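Nitari Open Bins, set of mixed colors
Reviewed by Mervin Simard

I have owned a lot of plastic bins, most of them bought to organize the previous plastic bins. The Nitari ones have lasted 15 months on our shop table, and I've stopped looking at other bins, so call that a rave.

The teal is opaque, and whatever goes in is your secret. The orange and mint let light through, enough to tell full from empty but not a hex key from a pencil. I bought teal for looks and now reach for orange first.

Corners are rounded and easy to wipe. The lip is fine for carrying, less fine when you've filled the thing with bolts, as I did, twice. No lids. Nitari sells lids separately, at a price that suggests they are proud of them.

Four stars. I'd buy the mint again.

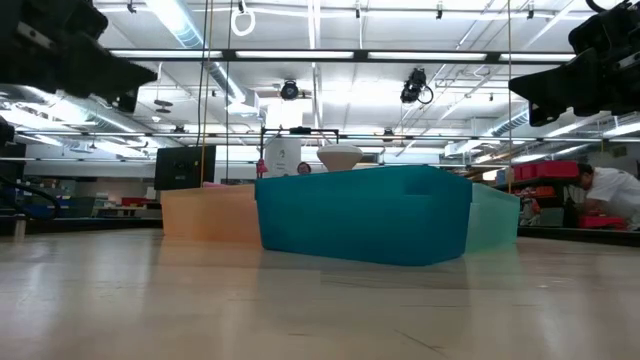
Orange, teal and mint in a row on the long table.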